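Stacked washer and dryer in the bedroom – mad or fine?

Forum: Home & Laundry > Appliances and where to put them

chevron_kav
Hi all, long time reader, first time starting a thread. We've got no utility room and the kitchen is tiny, so the laundry stack has ended up in the bedroom. White, two front loaders one on top of the other, on a light wood floor that cost more than I want to admit. I'm after opinions on three things. Do I put a mat under it, do I leave the doors open between loads, and where on earth does the laundry basket live?

I'm also losing small items in the top drum. I do the big stuff, shut it, and then there's a yellow cloth still sitting in there from the load before. Happens every time! My arms aren't that short.

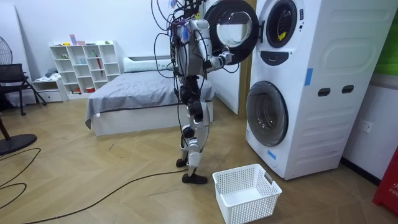 Re: the floor

mabel_runs_hot
Ooh, I'd be nervous with that floor. We had ours on wood for years in the old flat and the only trouble was a slow drip from the hose that I didn't spot until the boards had started to lift at the ends. I'd want a drip tray under it before I'd want a mat. A mat just hides the water from you and it goes mouldy underneath (ask me how I know).

I bought a Plornetti tray, it's ugly but it has a lip all the way round. You do need two people to lift the stack on to it, and take the top one off first, please.

spin_cycle_dad
Disagree on the tray, sorry Mabel. Ours made the whole thing walk on fast spin because the feet couldn't grip. Took it out, levelled the feet properly with a spirit level, and it's been fine on the bare floor ever since. Check your hoses once a month and you'll catch a drip long before it hurts anything.

mabel_runs_hot
Once a month! You must be very organised. I know full well I'd do it in March and then forget until Christmas.

chevron_kav
I'm a Mabel I think, I'd never remember. What do trays cost? And does anyone know if the stacking kit is supposed to be screwed in or just strapped? Ours came with the flat.

spin_cycle_dad
Depends on the make. The Firkex kit I've got has a strap and screws, and I used both. Whatever you've got, look up the manual for your own model before you take anything apart. Mabel's right about lifting the top one off with two people, I'll give her that.

Re: the basket

pegbag
Can I talk about the basket? This is the bit I care about. Put it on the floor right under the open door, every single time, before you take one sock out. I used to carry armfuls of wet washing over to the bed and drop half of it on the way. A plastic one with holes is best, it lets the damp out and you can wipe it down.

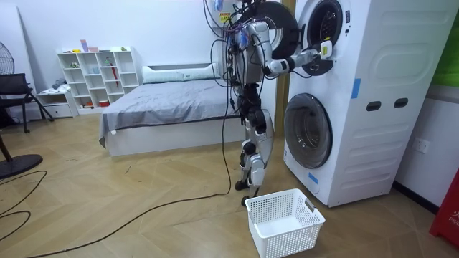 White plastic basket on the floor, top door swung out to the left.

mabel_runs_hot
Seconded on plastic. I had a lovely wicker one from Zodano and it snagged two jumpers in one winter. It holds magazines now.

chevron_kav
Ours is white plastic with little square holes, so I've done one thing right. My problem is that it lives in front of the machine and I kick it on the way to bed. There's just enough space to walk past if I go sideways.

pegbag
Stand it on its end when it's empty! Or hang it on a hook behind the bedroom door. Mine hangs up and I forget it's there until I need it.

tumblewood
I'm going to be the grump and say leave it on the floor. If it's in front of the machine it gets used. When ours lived on a hook the dirty stuff went on the chair, and then there was no chair. Kick it a few times and you learn to walk round it.

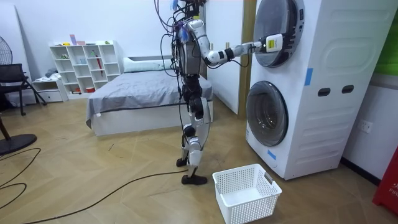 Basket parked in front of the stack, bottom door shut.

pegbag
Tumblewood, we could never live together.

Re: things left in the drum

spin_cycle_dad
Back to the lost cloth. With the drum up at that height you can't see the top of it or the back of it very well. What I do is give the drum a turn by hand before I shut the door. Anything stuck to the side drops down and you can grab it. And run a finger round the rubber while you're there, small socks get into that fold and stay for weeks.

chevron_kav
The fold! I hadn't thought of that. I've just been peering in and hoping for the best. The yellow cloth does bunch right up against the side, and it's the brightest thing we own, so goodness knows what I'm missing in navy.

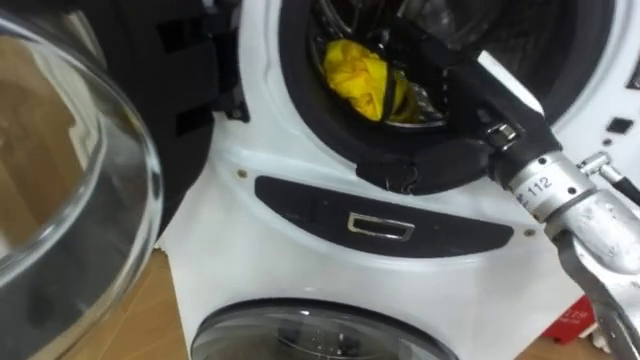 Kavinda Hettiarachchi reckons a net bag sorts most of it. All the cloths and socks go in one bag, the bag goes in with everything else, and then there's one thing to fish out at the end. Don't stuff it full though or the middle comes out as dirty as it went in.

mabel_runs_hot
Net bags yes, but get one with a covered zip.

tumblewood
Leave the door open a bit afterwards as well, I don't think anyone's answered that one. Ours smelt like a pond until we started.

chevron_kav
Even in a bedroom? It swings right out into the room.

tumblewood
Just an inch or so. Wedge a flannel in it if it won't stay put.

chevron_kav
Right. Tray on order, net bag on the list, basket staying on the floor for now (sorry pegbag). I'll have a go at turning the drum by hand tonight and report back on the socks.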